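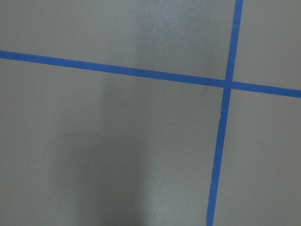

Chapter 4
Grading Comics, or How to Look at a Book Like You Mean It

I sold the first comic I ever graded for a lot less than it was worth, to a very nice man who knew exactly what he was doing. It was a Bandara Quarterly with a purple cover, and I'd called it "good condition" because it looked good to me. In this hobby Good is a word with a meaning, and the meaning is pretty bad. A comic in Good has been read to pieces by somebody's little brother. Mine was probably a Very Fine. He paid me the Good price, thanked me, and left.

So before we get into storage (Chapter 5) or selling (Chapter 6), I want to spend some time on grading, and I want to do it slowly. You've already learned how to tell a first printing from a later one and how to read the small print inside the front cover. Grading uses the same patience. You're going to be looking at one object for longer than feels normal.

Let me tell you how I teach it in my Thursday class. I hand out copies of the same comic, Witine number 2, which you can still find in bargain boxes all over the place. Everyone gets their own copy and writes down a grade before talking to anybody. The first time I ran this, Aldana Quezada gave hers a Near Mint and Majdi Kanaan, sitting right next to her, gave his a Fine. Then I had them trade. Aldana gave Majdi's copy a Near Mint too! Majdi gave hers a Fine. They were each grading their own mood, really, and they argued about it through the whole break.

What we did next is what you'll do in this chapter. We threw out the overall impression and went looking for defects one at a time, starting with the spine.

Spine first

The spine takes the most abuse, and it's where I always begin. Every time a comic is opened too far, the cover wants to crease at the fold, and those small creases are called spine ticks. On a dark cover a tick can break the ink and show white paper underneath, and then it's a color-breaking tick, which hurts the grade more. On a white cover you can miss them completely. Tilt the book under a lamp and let the light slide along the fold — you'll see things you didn't want to see.

Then comes spine roll, where the front cover has crept around toward the back from years of folks folding the thing over to read it one-handed on the bus. I was one of those folks. My entire run of Jovex leans to the left.

Corners, edges, staples

Corners go blunt before they go bad. A sharp corner feels crisp and a blunted one looks slightly soft, as if it had been sanded. Check all of them, back cover included, and please wash your hands first. Staples get their own section later on, but for now look for rust and for any little tear where the paper meets the metal. A popped staple means the cover has come loose at that point. Write down which one.

Inside pages

Beginners skip this! Open the book gently, no wider than you need to, and turn every page. My friend Aoi Matsuda once bought a gorgeous Vendska Tales at a June show, took it home, and found a coupon clipped out of the letters page. With the coupon went two panels of story on the other side. From the outside it was the prettiest comic in the room, and she paid 40 dollars for a book I'd have put in the bargain box.

While you're in there, notice the paper color. White, off-white, cream, tan, brown: those are the steps, and they only go one direction.

Before you go on

Pick a comic you own and don't care much about. Give it 30 minutes with a lamp and a notebook. Write down every defect and where it is, and don't write a grade at all. We'll put the grade on together in Section 4.2, using your list and the scale printed there. If your list is short, go back and look at the back cover again.

Key terms in this chapter: spine tick, color break, spine roll, blunting, popped staple, page quality, restoration

4.1 Why We Have a Scale at All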